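Jirkia opens its repair room in Drunstead for evening sessions on looking after desktop computers

Drunstead, January -- People in Drunstead who have an old desktop computer sitting under the stairs now have somewhere to bring it. Jirkia, the town's repair and reuse workshop, is opening its computer bench in the evenings, and anyone who wants to learn how a tower comes apart and goes back together is welcome to join in.

The sessions run from 6.30 pm until 9 pm in the back room at Gisler, the former ironmonger's on the corner by the bus stop. They are free, there is no test at the end, and you don't need to know a thing about computers before you walk in. If you can hold a screwdriver you will do very well.

The idea grew out of last year's collection, when households and small offices in and near the town handed in 235 desktop computers. We had hoped for a good response, but we were delighted (and briefly short of shelves!) by how many came through the door. A great many of them were perfectly decent machines that had become slow, noisy or full of fluff. Almost 235 tea towels' worth of dust came with them, according to one of the regulars, and we are not going to argue.

"I love the moment when the side panel comes off," said Urs Berchtold, who set up the computer bench at Jirkia. "People have had this box next to their feet for ten years and they have never seen inside it. Then they do, and they start pointing at things straight away. What's that? Where does that wire go? Can I take it out? And mostly the answer is yes, you can, let's do it together."

Each session starts with the tower laid flat on its side, so that the board faces up and everything can be reached without kneeling on the floor. We look first at how the air gets in and out, then at the power supply and its cables, and after that at the memory, which is the easiest part to change and often the one that makes the most difference. The processor comes later in the evening, once everybody has relaxed a bit.
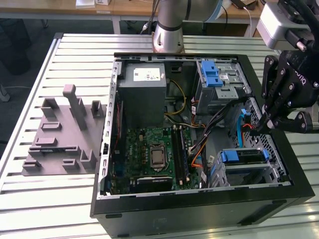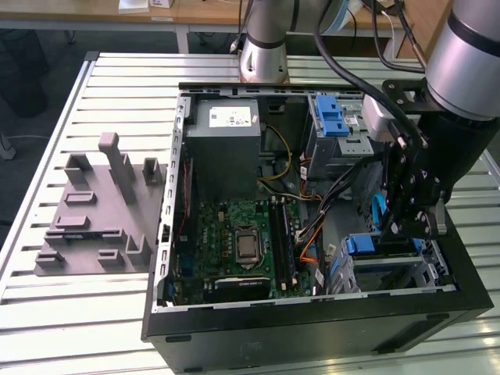
The cooler is the part that worries people most, and we spend a good half hour on it. Old thermal paste can set quite hard. It has to be wiped off gently, a small fresh dab goes on, and the cooler is then fastened down evenly, a little at each corner in turn. Pirmin Zürcher has written a one-page guide to this which everyone can take home, along with a second page on sorting cables and labelling them before anything is unplugged. Please do label them -- a strip of masking tape and a pencil will save you a long evening.

Drives are handled separately. Anyone bringing in a computer that has been used for letters, photos or accounts should copy what they want to keep before the session. We can show you how to take a drive out and you are free to carry it home in your pocket. Drives from donated machines are wiped at the bench before the computer goes any further, and those that can't be wiped are destroyed.

Once a donated tower has been cleaned, checked and closed up again, it goes to Tamon, our lending scheme, which passes computers on to local people who need one for school work, job hunting or keeping in touch with family. Borrowers can keep the machine for as long as it is useful to them. They can also bring it back to the bench if it plays up, and several have stayed on to help with the next one, which pleased us enormously.

"You get all sorts round the table," said Pirmin Zürcher. "We had a grandfather and granddaughter last time who took a whole computer to bits and had it running again before the kettle was on for the second round. She did the memory, he did the screws. They want to do a laptop next. I said let's see!"

Places at the bench are limited to 2 people per computer so that everybody gets their hands on the parts. Tools, anti-static wrist straps and cleaning brushes are provided. Please wear something with sleeves that roll up, and leave bracelets and long scarves on the hooks by the door.

Towers can be handed in at Gisler during any evening session. Monitors, keyboards and mice are welcome too, but we can't take printers at present. Children under 12 should come with an adult.

To book a place, ask at the front counter at Gisler or put your name on the sheet beside the till.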